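Nesisdale captain, time for a change?

mondov_end
Five years is long enough. Shahbazi was out cheaply again on Saturday's pitch and the field placings were poor. Give it to somebody younger before August.

legbye
He has 3,929 runs for the club. You don't drop a captain after 2 bad games.

mondov_end
I said change the captain, I didn't say drop him. He can still bat at four.

B_Osagie
I keep the scorebook. More than 3,000 of those runs came while he was captain, so I don't think the job hurts his batting.
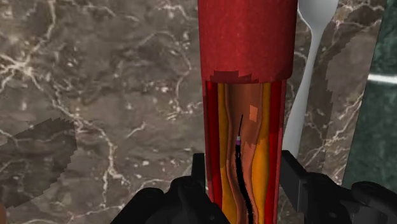
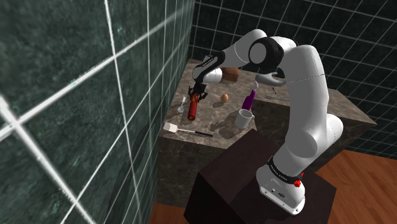
What hurts us is having no second spinner. Whoever is captain has the same bowlers.
Binta Osagie

nullport77
Disagree. He took the seamer off after three overs against Nullport and they got away from us. That was a captain's decision.

legbye
The seamer had a sore back. He asked to come off.

nullport77
Didn't know that. Still think he waits too long to move a slip.

mondov_end
So who would you pick?

nullport77
The keeper. He sees everything from back there.

B_Osagie
He told me he doesn't want it. Nominations close 27 January 2024 if anyone else does.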